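Thursday is wipe-down day at Dultow

I stopped by the Dultow office on Thursday afternoon, and the big white table was finally getting some love! Dilteslow, which has the lease, wants every shared surface in the building wiped once a week now, all 98 of them (desks, counters, the lot). It's blue cloths all the way, and I'm told a box of 70 came in for the spring.

Notepads and pens can stay put, so don't panic about your stuff.

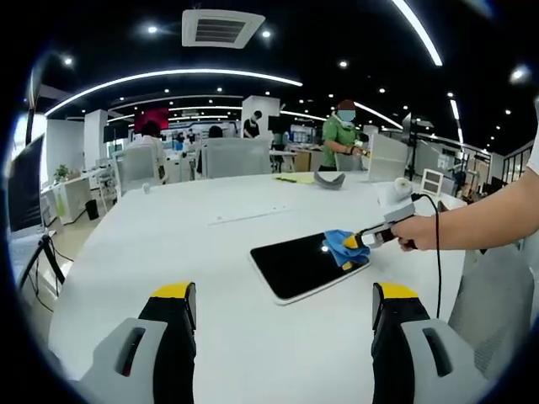 Blue cloth on black, at the big table.

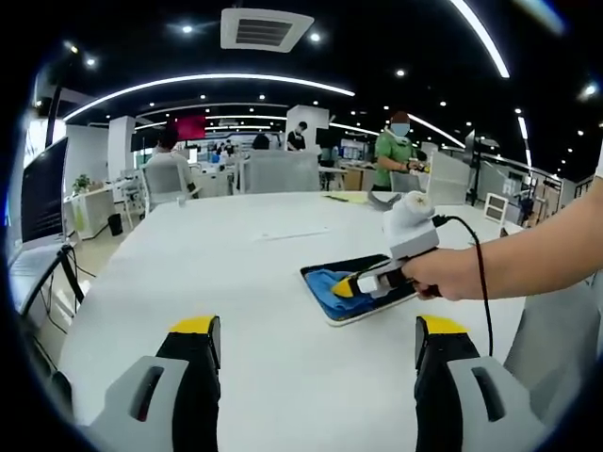
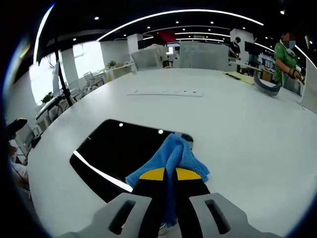

Magbanua wrote in to ask if the kitchen counter could go first next week, as it gets sticky by lunch.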